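Tunmont Packing Trial – Progress Report 2
Review of the Miseo two-arm bench kit
For: Hemant Bhatia, Small Equipment Fund

Hemant, you asked for fewer adjectives and more progress this time. I have managed the first part.

To recap for anyone the report gets forwarded to: the fund is paying for us to find out whether the Miseo kit, as sold by Barell, can put fruit labels on small retail packs at a standard Joshi Produce would put its name to. Joshi runs short batches of mixed fruit, changes labels often and does the job by hand. A proper labelling machine would do it faster and would also cost more than the shed it stood in. The kit is supposed to sit somewhere between the two. We are now 11 weeks into the trial and can say where it sits with more confidence than last time.

Setup and documentation

The arms went onto their rail without drama. The manual is another story. It has a handsome chapter on unpacking the box and then jumps to a page called "Advanced motion", and the part in between is presumably what the support line is for. We have written our own start-up sheet and sent it to Barell, who thanked us and asked if they could use it. I said they could, once somebody fixes the page that shows the left arm's settings under the right arm's heading.

Cable routing took longer than it should have. The supplied cables are long enough for every position except the ones we wanted, and too long for the rest. We have settled on a layout that lets both arms reach the middle of the table without catching, and I'd ask that nobody tidy it.

What we have been doing

Most of the period has gone on the peel and place routine. One arm holds the sheet of labels, the other takes a label off it and puts it on the lid of a closed clamshell. Put like that it sounds like something you could hand to a four-year-old, and a four-year-old would in fact be quicker, though harder to keep on the job after lunch.
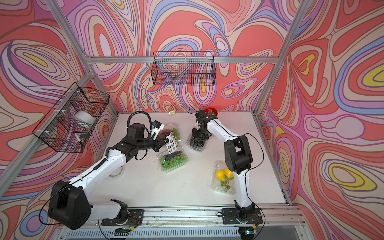
The trouble is paper. The vendor's demonstration uses foam blocks, and foam blocks stay the shape you left them. A label sheet sags, curls and swings every time the arm holding it stops. The software makes a plan based on where the label was, and by the time the fingers get there the label has moved on with its life. Slowing the holding arm down helped. Adding a pause after each move helped more, at the cost of making the whole routine look as if it were thinking about something else.

We logged 759 peel attempts this period. I am not giving you a success rate yet. The early attempts were made with the fingertips as supplied and the later ones with tips we had reshaped to a finer point, and averaging the two would produce a number that is accurate and useless. The split will be in the next report, after Joshi's packing supervisor has looked at the finished lids and told us which ones she would accept. Her idea of "straight" is stricter than ours.

Failures fell into a few familiar groups. Sometimes the fingers pinched backing and label together and pulled the lot. Sometimes the label came off nicely and then stayed on the finger, having formed an attachment. And now and again the arm pressed down on a lid with enough feeling to pop the catch. We've brought the pressing force down and the lids are coming through better.

Bigger labels on a bigger sheet

Joshi also asked about its shield-shaped labels, which come in several sizes on one large sheet. These peel more easily than the small round ones, having more edge to get hold of. The sheet itself is worse, because it blocks the view. With a large piece of paper hanging between the wrist camera and the table, the arm knows a great deal about the paper and very little about the fruit. 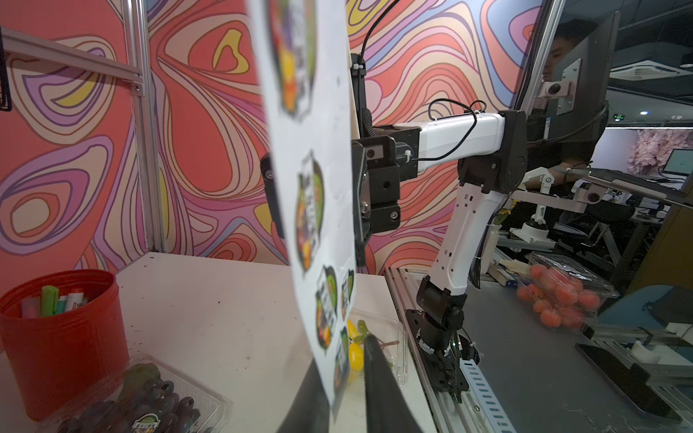
Page last changed: May, 4:40 pm

Our workaround is to find the packs first, remember where they are, and only then bring the sheet across. It works as long as nothing gets nudged in the meantime. Miseo's support desk suggested trimming the sheet into strips beforehand. I pointed out that this gives the labour saving straight back to the person with the scissors, and they agreed to look into it.

Fruit colour has been less of a problem than I predicted in the first report, and I'm happy to be wrong in writing. Green and purple grapes in clear packs were what I expected to confuse the vision side. It copes with both. What it likes less is glare on the lids, which shifts with the time of day, so we now keep the blinds as they are and log the hour against each run.

Arm-to-arm clearance

You'll remember the knock we had in the first period. The arms share the middle of the table and the stock software treats each of them as an only child. Barell has since supplied an update with a shared keep-out setting. It is cautious at first, and loosening it is a matter of changing one number, running slowly, and keeping a hand near the stop button. We can now bring the grippers very close together over the packs, which the handover from one to the other needs.

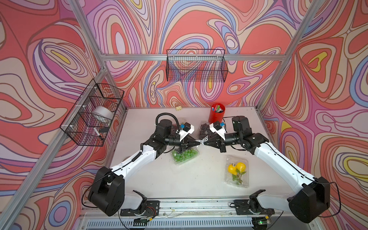 Can one person run the kit without a programming background?

For a routine that has already been set up, a trained packer can start it, stop it and reload packs after a morning's practice. Changing to a new label shape or a new pack size still needs someone who is comfortable editing the settings file, and at Joshi that person would have to be hired or borrowed.

I'd treat that as the main finding so far. Joshi changes labels constantly, which was the whole argument for a flexible kit, and the changeover is the part its own staff can't yet do. Miseo says a simpler changeover screen is on the way. It was also on the way in the first report.

Handling the sheet with both arms

In the past fortnight we have been working on having the second gripper steady the paper while the first holds on to the lower edge. The idea came from watching people do it: a packer hardly ever holds a sheet by one corner in mid-air. It's early, and the arms have to agree on where the paper is, which they do about as well as two people folding a fitted sheet.
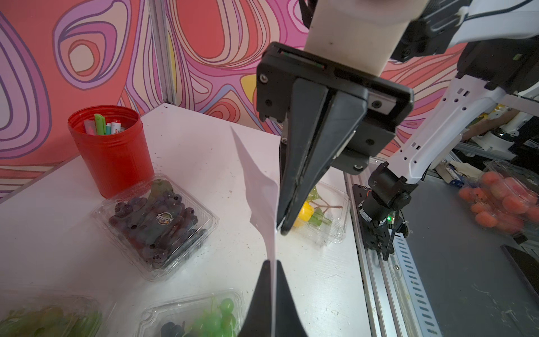
Grip force matters more here than anywhere else. Too light and the sheet slides, too firm and it creases across a row of labels, and a creased label won't lie flat on a lid whatever you do to it afterwards. We are testing softer pads on one set of fingers and leaving the other set alone so there's something to compare against.

Budget

There is $2,350 left in the consumables line. Label stock is the main cost, followed by clamshells, followed by fruit, which has a way of leaving the building at the end of the day. I've started writing fruit down under its own heading. No change is requested to the overall amount, but I would like your approval to move part of the travel line into spare fingertips.

Next period

Finish the comparison of old and new fingertips. Get Joshi's verdict on the lids. Run the changeover with a packer at the controls and me on the far side of the room with my hands in my pockets. Try the softer pads on both label types, and press Miseo for a month, any month, for the changeover screen.

I can take you through the log whenever suits. Mornings are better, before the glare.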